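How a robot is shown a job

A robot arm does not know what a plate is for. It has motors, which turn its joints, and sensors, which measure how far each joint has turned. To put a plate away, it needs a long list of joint positions in the right order. Writing that list out by hand is slow, so engineers often show the arm the job instead. One showing, from start to finish, is called a demonstration.

There are two common ways to give one.

The first is to teach by hand. A person holds the arm and moves it through the job. The motors are set so that they do not push back. While the arm is being moved, a computer writes down the angle of every joint many times a second.

The second is to teach by remote control. The person does not touch the arm. They move a set of handles, or a second, smaller arm, and the robot copies the movement. This is called teleoperation. "Tele" comes from a Greek word meaning "far off", although the person may be sitting in the same room.
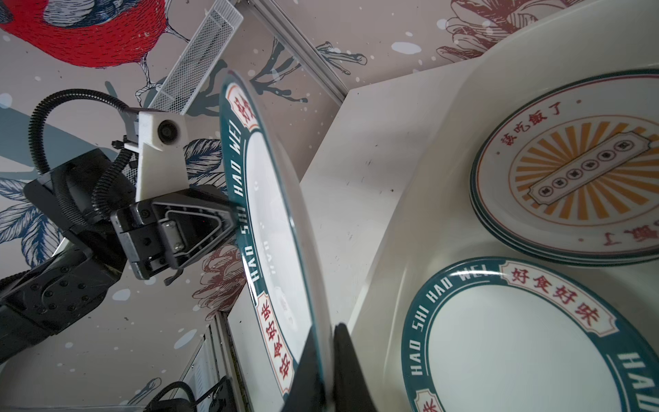 Tatiana Hubáček

A plate is a useful thing to practise with. It is thin at the edge, smooth and easy to chip. The gripper has two fingers, and the plate's edge has to sit between them. If they squeeze too lightly, the plate can slip or swing. If they squeeze too hard, it can crack. Plates in a stack are harder still, as there is very little space to get a finger underneath the top one.

A small camera fixed close to the gripper helps with this. It moves wherever the gripper moves, so it gets a near view of the fingers and whatever they are holding. Its pictures are saved along with the joint angles, and each picture is matched to the moment it was taken.

One demonstration is not enough. At the Stallitz workshop, the plate job was shown 175 times. The starting place of the plate was changed between turns. Of those demonstrations, 29 were left out of the lessons because the plate was dropped or the recording stopped early.

The rest went into a computer program that looks for patterns. It compares what the camera saw with what the arm did next. This step is called training. Afterwards the arm tries the job with no person guiding it, and the tries that fail show which kinds of demonstration are still needed.

Words to know

Joint: a place where the arm can bend or turn.
Gripper: the part that holds things.
Demonstration: one complete showing of a job.
Teleoperation: moving a robot by remote control.
Training: using many demonstrations to work out what the arm should do.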